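3. Mugs, Stands and the Things Left Between Them

3.1 Why the mug tree

Most writing on kitchen order starts with the cupboard. We wanted to start with the table, and with one piece of furniture that hardly ever gets a paragraph of its own: the mug tree. It is a wonderful thing to study. It has a base, a post and some pegs, it takes up less room than a dinner plate, and everybody who walks up to one knows what it is for. Yet in the eight shared kitchens we followed, mugs ended up beside the tree, in front of it, behind it and (in one kitchen at Letov, for most of July) upside down on top of the post. Mugs on pegs were common too, of course, but far less steady over the day than we expected when we planned the study.

Earlier work by two of us (Bailly and Kariuki) looked at drying racks and found that people treat a rack as finished once it is full. A mug tree behaves differently. It can be half empty all week and still look tidy, and it can hold every mug in the kitchen and still look like a mess if there is a wrapper lying next to it. That second case is what got us interested in the tabletop around the stand as well as the stand itself.

3.2 The kitchens and the log

The eight kitchens were spread over three sites, Gundon, Hollenstein and Letov. All were shared by people who worked in the same building, and all had a flat table that was used for drinks and snacks. Solène Tanguy visited each kitchen for four weeks, morning and late afternoon, and wrote down where every mug on or near the table was at that moment. This gave 3,844 log entries, one entry being one mug at one visit. Rajkumari Uniyal coded all of them. Inès Gaillard then coded 1,000 of them again without seeing the first set of codes, and the two compared notes on every entry where they differed.

The codes are simple on purpose. A mug is "hung" if its handle is over a peg and the peg carries its weight. It is "parked" if it stands on the table close enough to the tree that a person would have to move it to turn the tree around. It is "loose" if it stands anywhere else on the table. Mugs in the sink, in a cupboard or in somebody's hand were left out. We had a long and very enjoyable argument over mugs resting on the base of the tree, and settled on parked.

Most of the disagreements between the two coders came from parked and loose. Hung was easy. Parked depends on how far you imagine the tree turning, and a mug with a wide handle can be parked or loose depending on where the handle points. We kept the body of the mug as the thing that counts and ignored the handle, which settled nearly all of these cases.

3.3 Setting the table

The log told us where mugs were, but it could not tell us why the same position seemed tidy to one person and untidy to the next. So we put together a small table set, drawn from things that kept coming up in the log, and laid it out in different ways on a plain white tabletop. Figure 3 has two views from one session.
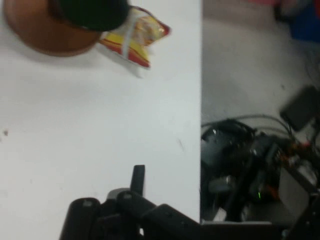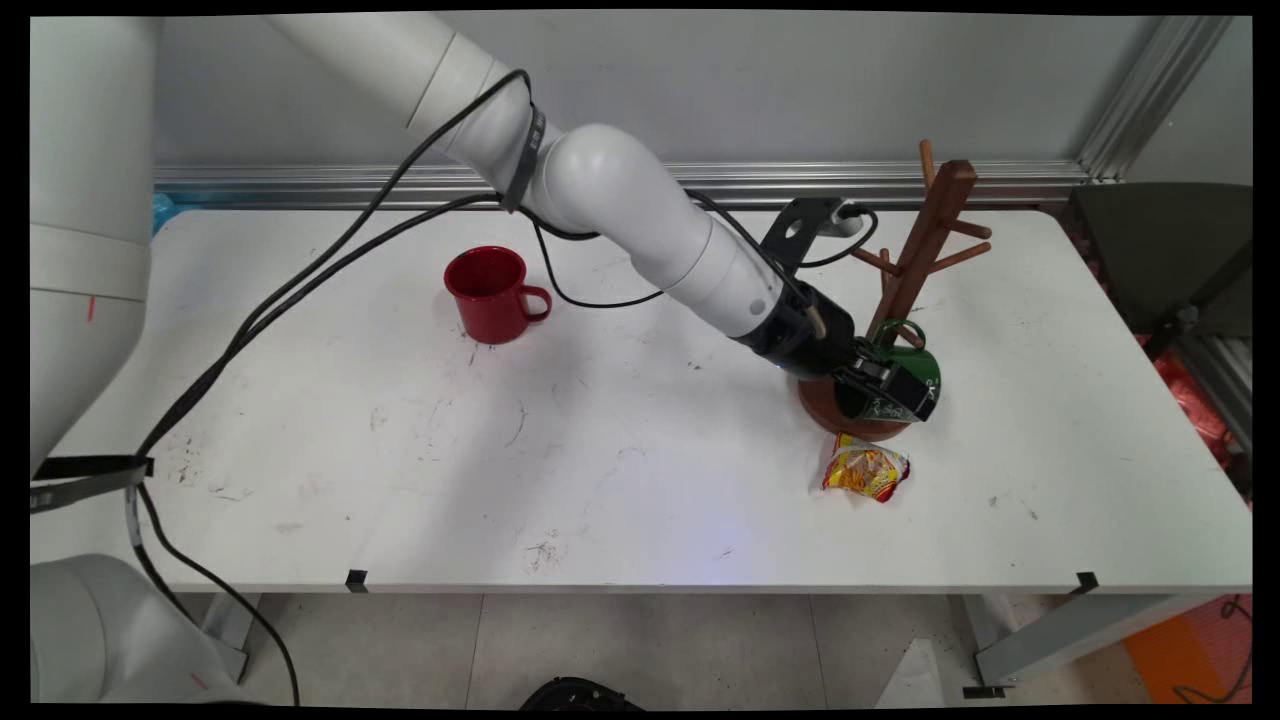

Figure 3. The tabletop with a crumpled snack bag, present in both views. The wooden mug tree, the green mug and the red enamel mug can be seen in the second view.

We chose each thing with some care. The mug tree has a round base and a square post, with pegs set at different angles. We like the square post. With a round one there is no front or back, and people in the kitchens turned such trees without noticing. A square post gives the stand sides, and people start to talk about "the left peg" and "the one at the back" as if these were addresses. The reddish-brown wood also stands out well against a white table, so that a person glancing over sees the stand first and then what is close to it.

The two mugs were picked to differ in ways that people mention. The dark green one has a small white printed design on its side. The red one is enamel, with a red loop handle and a paler inner rim. Enamel mugs came up again and again in conversation at Hollenstein, where they were thought of as outdoor things that did not really belong on a tree at all. One person there told us that she would hang any mug in the building except the enamel one, which she always stood on the table "because it can take it." We found this delightful, and it turned out to be a shared view: enamel mugs in the log were parked or loose more often than any other kind, even when there were free pegs.

The snack bag is the third character in the story. We could have used a folded napkin or a spoon, both of which were frequent in the log. A crumpled bag is better for our purpose. It is bright, in this case with yellow and red in its printing, and it has no proper place on a table. A mug that is not on its peg can be read as waiting, or as about to be used. A crumpled bag is read as left behind. It also catches the light, and several people who looked at our layouts pointed to the bag before they pointed to anything else.

We did not polish the table. It has dark scuffs and small specks, as the tables in our kitchens did, and a spotless surface would have made every layout look more staged than it needed to.

3.4 What people said about the layouts

We asked people from the eight kitchens to look at layouts and tell us two things: whether the table was tidy, and what they would do first if it were theirs. The answers were generous and often very funny, and we are grateful for all of them.

The first clear pattern is that the bag outweighs the mugs. With the tree and both mugs on the table and no bag, people were split on whether the table was tidy, and many said that it depended on the time of day. Put the bag down, and the talk changed. People called the table untidy and said they would throw the bag away first, then deal with the mugs "while I am up." Once the bag was gone, a good number lost interest in the mugs altogether. A table with one mug on its own and a mug close to the tree was fine by them, provided there was no litter.

The second pattern concerns distance. A mug standing close to the tree, as a parked mug does, was described as "nearly put away." A mug standing well off to one side was described as "in use," and people were slow to move it even when we told them that it had no owner. We had expected the parked mug to annoy people more, given how little effort it would take to hang it. For some it did. Kitchen users at Gundon, who had a rule about pegs taped to the wall, were firm that a parked mug was the worst of the lot. Elsewhere, closeness to the tree earned a mug a good deal of forgiveness.

The third pattern is about handles. People reached for a handle that faced them and talked about hanging the mug straight away. With the handle turned away, they talked about turning the mug first, or about picking it up by the body and then finding that the handle was on the wrong side for the peg. This small extra step was mentioned so often that we went back to the log to see whether handle direction had been noted. It had been in some kitchens and not in others, so we can say only that it deserves a proper look. We would love to see somebody do it.

3.5 Pegs that point up

A short word on the top peg. Many mug trees have one that points upward, and the tree in our table set is among them. In the log, hardly any mug was hung on such a peg by its handle. It was used in two other ways: as a grip for lifting the whole stand, and as a post for an upside-down mug. The second use was coded as parked, since the handle is not over a peg, though Uniyal argued well for a fourth code and may have been right.

People enjoyed talking about this peg. Some took it for decoration. Others were certain that it was meant for the best mug in the house. The Stokora stand used at Letov came with a leaflet that we never managed to find, and three people gave us three different accounts of what it had said about the top.

3.6 Limits of the table set

Two mugs are few. The kitchens had many more in play, and a tree that is nearly full raises questions about order and reach that our layouts leave alone. We also used a single kind of litter. A clean wrapper folded flat might be judged more kindly than a crumpled bag, and a used tea bag surely less so. Finally, people judged our layouts knowing that they were being asked about tidiness, which makes anyone stricter for a while. The log does not have this problem, and where the two sources disagree in Section 4 we give more weight to the log.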